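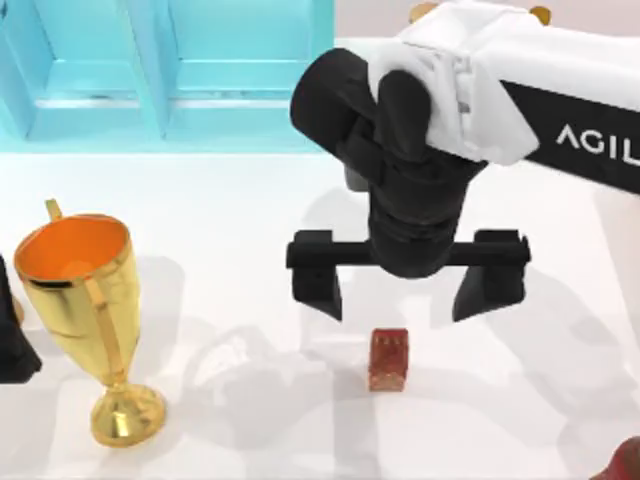

Ticket 336: Water heater keeps locking out in the laundry room
Opened March 13, 2021
Status: closed, see last entry

Okay, starting a log for this because I keep forgetting what I've already tried. The heater is the Gasex wall unit we put in when we redid the Hondside building. Since this morning it fires up, runs for a bit, then shuts itself off with fault code 5. If I hit reset it comes back and does the same thing all over again. The tenants on the top floor have been pretty patient (so far!).

First try: turned it off at the switch, waited, turned it back on. Same code. I also made sure the gas valve was all the way open, and it was. The stove upstairs lights fine so I don't think the supply is the trouble.

Second try: cleaned the inlet screen. It had a bunch of grit in it, probably from when the city worked on the main in December, and I got my hopes up. It ran for 25 minutes and I was already writing the "all fixed" note in my head when it quit again. Code 5. Ugh.

Called Lahlou, the company that services it. The person on the phone said code 5 on this model is nearly always airflow and asked when the intake filter was last washed. I didn't know there was an intake filter. It's behind the lower panel, held by 2 clips, and the manual has it on the page right after the warranty stuff, which I guess I skipped.

Third try: pulled the filter. Wow. It was one solid sheet of dryer lint! The dryer vent hose had slipped off the wall collar behind the machine, so all that fuzz was blowing straight into the room and the heater was sucking it in. I washed the filter in the sink, let it dry, and put the hose back on with a real clamp instead of the tape somebody used before.

Ran every hot tap in the place for more than an hour after that and no code.

Still to do: order a spare filter from Prallusach (Lahlou doesn't stock them), and put "wash heater filter" on the same list as the smoke alarm batteries. Closing this one. If code 5 comes back, please reopen this ticket so the history stays together, and check the dryer hose first.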